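Dolero 500 Projection Screen Paint
Finish: matte gray
Code: DOL-500-17

Dolero 500 is a water-based coating for home theater and small screening rooms. It is applied directly to a smooth, primed wall and leaves a low-sheen surface suited to film playback. 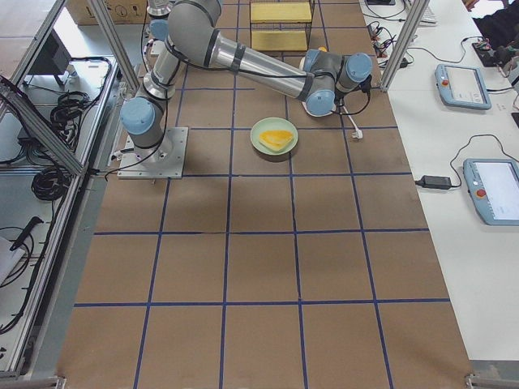
One can covers a 120-inch 16:9 screen in 2 coats. Allow 60 minutes between coats at room temperature. Use a short-nap foam roller. Do not thin.

Compatible primers: Povden White, Povden Gray. Not for use with acoustically transparent fabric.

Shipped from the Dollham warehouse. Orders placed in October are subject to the fall freight schedule.
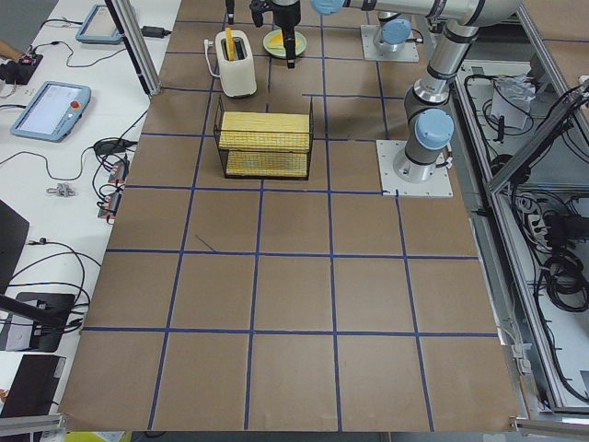 White toaster and pale green plate on taped brown paper.

Data sheet revised 20/09/2018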